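Rubbish bags, again

Quick one, kettle's on. Spare room clean-out is still going, it's June already and I swore it'd be done by Easter. Anyway - hooks. The little white stick-on kind. Best thing I've bought for bin day in ages, 2 bucks each and no drilling, so no fight with the landlord.

I hang the next bag on one right over the bin. Twist the top, loop it on, done. No more digging thru the cupboard with grotty hands.

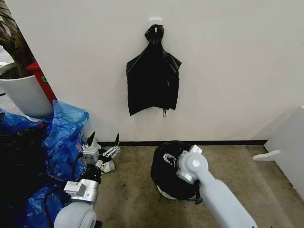

Spare on the hook, bin underneath. Carpet needs a shampoo, I know.

Liners are the drawstring ones. Tried the cheap Preltach roll first and they split if you so much as looked at them. Puff the bag right out before you fold it over the rim or you get that air pocket and everything sits on top. Drives me mad.

Blue bags next. Heaps of them, still in a pile by the wall. Will sort them tonight - maybe. Op shop run first, then the tip, it shuts at 4. 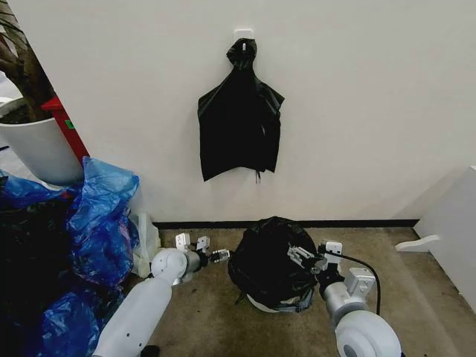 Do the stick-on hooks take the paint off?
Depends on the paint. Pull the tab slowly, straight down the wall, and mine have come away clean so far.

Right, tea. More tommorow.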